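OK, a little thread for those of you who keep asking how the after-school robotics club at Wivbridge is coming along. Grab a coffee, I run on when I get going about these kids!

First, the basics for anyone new. We meet in the library annex, we work entirely in simulation this term, and our team is called Alell. (The students voted on the name. I have given up asking what it means.)

The project is stacking blocks with a simulated arm. Sounds simple, right? I thought so too, back in March, when I told the parents we'd be finished before spring break. We were not finished before spring break.

Our rule is that every change to the program gets run 2,000 times overnight before anyone is allowed to call it better. The kids hated this at first and now they police each other over it, which makes me very happy. 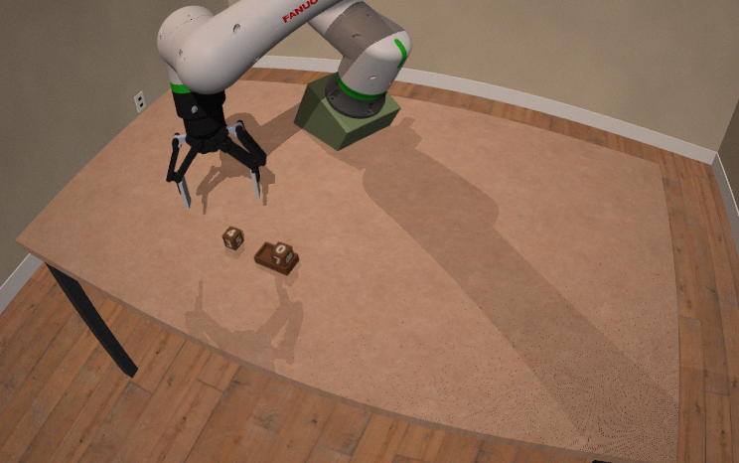

The part we're stuck on is deciding when a stack counts as a stack. One group wants to score it the moment the fingers let go, and the other wants to wait and check that nothing slides. I lean toward waiting, but I'm trying hard to keep my mouth shut and let them argue it out. A small cube sitting toward one end of the flat block, like the one on the right there, started a whole debate of its own – does it have to be centered, or is on top good enough? We spent an entire meeting on that and I loved every minute.

Big thanks to Ulla Halvorsen, who came in to talk about how she tests software for a living. She brought a notebook full of her own worst bugs and read them out loud. The students who never speak up had questions for her, and she stayed until the building closed.

Next up is the Brundon Student Showcase. Each team gets 4 minutes to present, and ours currently runs to eleven, so there's some painful cutting ahead. We also have to hand in a written log, and if you've ever tried to get a ninth grader to write down what didn't work, you know where my evenings are going.

If anybody local has an old desktop with a decent graphics card, please send me a message – we're sharing two machines and the line gets long. Cookies offered in exchange, oatmeal or ginger, your pick!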